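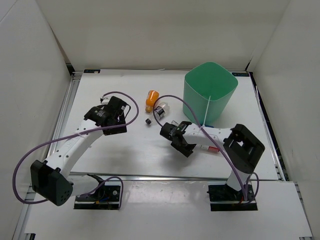

Speaker notes: Good practice for two-arm cells

Slide 1. Title
Give name and Idorell. Say that the talk covers house rules, with no claim to replace the published standards. Questions at the end.

Slide 2. Scope
Small arms on a shared table, one operator, light objects. Bottles, caps, bins. Excludes anything on wheels. Kristýna Jurčo covers those after the break.

Slide 3. Cables
Most stoppages in the Gollus log were cable faults. Read out the rule: a cable must have enough slack for the full reach of the wrist, and no loop may catch on the other arm at any pose. Test at full stretch and fully folded. Cable ties are trimmed flush. Replace a cable at the first sign of wear on the jacket. Do not tape it.

Slide 4. Shared space
Both arms can reach the middle of the table. Only one may hold the middle at a time unless the task sheet says otherwise. The second arm waits outside the line, gripper open. Pause here, people usually ask about handovers. Handovers are in section 12 of the handout.

Slide 5. Start of run
Base plates checked for movement. Labels on arms and table legible. Loose objects placed as on the task sheet. Caps are listed as separate objects, on or off the bottle. Stop button pressed and released before the first move, every run.

Slide 6. Records
Show the Hájek table. 1780 runs started, 1539 accepted. Do not read the rows. Point out that a rejected run keeps its number and its reason. Deleting it is a breach of the rule.

Slide 7. Changes
Bohumila Šimek holds the master copy. Version 5 has applied since May. Comments on the next version go to her by 21st July, in writing, with the section number.

Skip slide 8 if short of time. It repeats the Brorico wiring diagram from the handout.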